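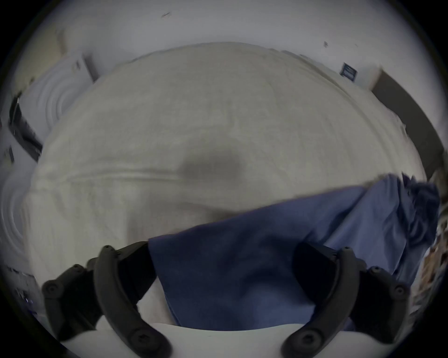 A blue cloth on a beige blanket.

4 min read

Call for Participants: Bedding and Sleep Comfort Study

The Flivmont Institute for Home Textiles invites adults to take part in a study of how everyday bedding affects comfort at night. The study is led by Savita Rastogi and is supported by the Singhal Fund. Enrollment is open until the end of December.

We are seeking 60 participants between the ages of 24 and 70 who sleep at home at least five nights a week. Couples may apply, but each person must complete a separate application. No prior experience with research is required.

Participants will be asked to use two blankets supplied by the Institute, each for 10 nights, and to complete a short sleep diary every morning. They will also attend two visits at our Unoveck Street office - one before the study begins and one at the end. Each visit lasts one hour.
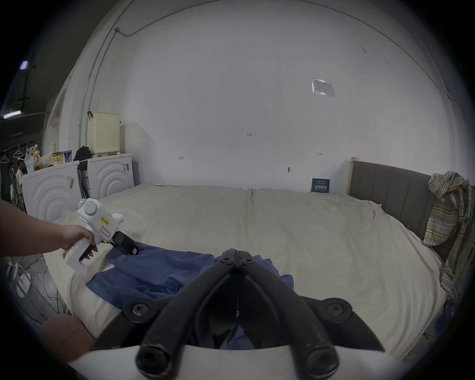
Blankets must be washed according to the printed instructions and used on the participant's regular bed. Electric blankets and heated mattress pads may not be used during the study period. Participants who expect to travel should tell the study office in advance so that their nights can be rescheduled.

Persons with a known allergy to wool or who work overnight shifts are not eligible. All diary entries will be stored under a participant number, and names will not appear in any published report.

Participants who complete both visits will receive a payment of $60 and may keep one blanket. Parking is free after 4 p.m.

To apply, request a form from the study office, Flivmont Institute, Unoveck Street. Applicants will receive a written reply within 10 working days.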